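The Produce Stand, Stocked at Last

Posted by Skuleo on Monday, September 3, 2018
2,562 views | 498 shares | 4 comments

I've been meaning to write about the vegetable display since July, so this is me finally getting around to it! The wooden unit came from Ferenex, and I love it even more now that it has things in it. I'd been worried that fake vegetables would look cheap piled up like that (I've seen some truly sad plastic lettuce in my time), but the Pekia ones won me over the minute I opened the boxes. I spent a whole evening moving the tomatoes from one end to the other and back again, and I'm not sorry. The cabbages are my favorites, with those ruffled yellow tips, and they fill a compartment so nicely.

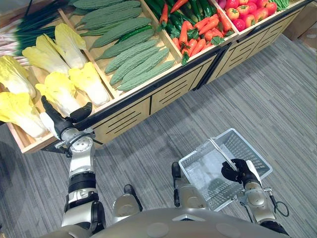 Chinese cabbage, bitter melons, carrots with their tops on, and the tomatoes up at the far end.

A few of you asked if I keep every vegetable strictly in its own spot. I don't! I like the cucumbers in with the carrots, and a dark green chili on top of the bitter melons makes the whole pile look better to me. Real market stands get mixed up all day long, and I think a bit of that helps. The green onions did take some fussing, and I still go back and forth on which way the leaves should point.
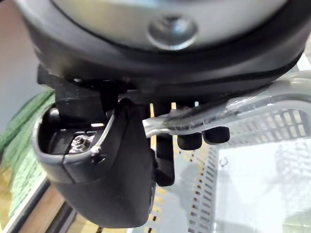 My hex keys have gone missing again, and I'd like to tighten up a wobbly shelf in the back room before I start on the fruit. I have a drawer full of Phillips screwdrivers, which are no help whatsoever with a hex-socket screw like the little silver one shining on the left. Altıntaş has key sets by the register, so I'll grab one when I go in for shelf liner, and this time it's getting tied to the drawer handle with string. Fruit next, and I'm leaning toward pears and a big heap of lemons. Tell me in the comments if you'd go with something else!

3 people are following this gallery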